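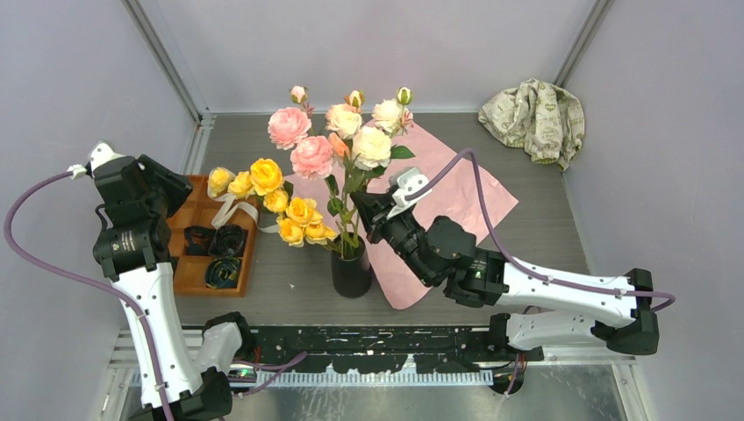
How many demonstrations does a two-arm placing task need before the first training run?

I am recording by remote control with a leader-follower pair. The task is putting stems into a vase one at a time. One arm picks, the other holds or turns the vase. I have 20 clean episodes and a policy that reaches for the stem, closes early and then hovers. Control rate and image rate match. I would like to know whether to keep recording or look for a fault first. The software is Grendance with the stock settings, apart from a longer action chunk.

stemcount

Record more, but check the 20 you have before you do. For a single pick and place with one object and a fixed start position, 20 episodes can be enough to get motion in the right direction. With two arms and thin objects it is low. My last comparable job (cable ends into a clip, two arms) went to 136 episodes before the grasp was dependable, and the first usable run was well short of that.

Closing early usually comes from the recordings. Plot the gripper command against the measured gripper position for a few episodes. If the command leads the measured position by a different number of steps each time, the operator is squeezing before the arm has settled and the policy is learning the squeeze. Slow down on the approach, stop for a moment at the stem, then close. Do it the same way every time.

Hovering is often the same problem seen later in the episode. Look for long stretches where neither leader arm moves. People pause to think about where the next stem goes, and a policy trained on that will pause too, sometimes for good. Trim idle sections at the start and end. For pauses in the middle, I delete the episode and record it again. Cutting the middle out leaves a jump in the joint positions.

Other things to log per episode:
start position of both arms
stem type and which end was gripped
operator
whether the vase was turned
any regrasp

Regrasps are worth keeping if they are short. If you drop every episode with a correction in it, the policy never sees a missed grasp and has no way back from one.

Change the stem positions between episodes in small steps. Do not change the lighting, the camera and the stem positions in the same session, or you will not know which one hurt.

gratgate_bench

Just get more data. We did 7 sessions on a Mondal cell and it worked on the eighth. Also turn the chunk length back to default.

plainbearing

Agree on chunk length, less so on the rest. More data with the same early squeeze gives you a firmer early squeeze.

One point not covered above. If the leader grippers have a spring return, the operator's hand gets tired and the trigger creeps closed during the approach. We saw it on the Nisent leaders after 12 episodes in a row. Plot gripper command at the moment the arm starts its descent, in recording order. A slope across the session means fatigue. Take a break or fit a lighter spring.

For the holding arm, decide now whether it moves at all. If it only steadies the vase, park it in one pose and keep it there in every episode. Small drift in an arm that should be still shows up as shaking when the policy runs. If it does turn the vase, use the same turn direction throughout and finish the turn before the other arm starts down.

I would throw out the worst few, record up to 50 with the slower approach and train once. Replay two of the recorded episodes open loop on the follower arms first. If the replay misses the stem, the fault is in calibration or timing and no amount of recording will fix it.

oddpitch

Replay missed by a stem width on the left arm. Recalibrating the wrist joint on Thursday, then starting the set over with the slow approach and the default chunk.

stemcount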